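Burnbridge approves new trail signs

The Burnbridge Parks Office has approved a new set of signs for the Tapia Trail. A total of 104 signs will be replaced, from the parking area on Trostska Street to the footbridge at Kedell. Work will begin in May and is expected to last roughly 20 weeks.

The present signs have faded, and many no longer match the route, which was changed after the north bank was closed. The office received 310 written comments on the draft plan. Most asked for larger lettering and for distances to be shown at every junction – both requests have been adopted. 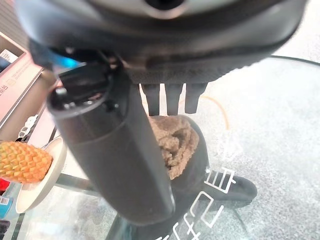 The color scheme for the posts and panels was settled last, following a review led by project manager Ankica Petek. Brown and green were set aside as too hard to see under the trees. The chosen pairing is the one seen in the photo, matte charcoal with a small patch of bright teal-blue, and the blue will mark the side of each post that faces the trail. The trail will stay open during the work.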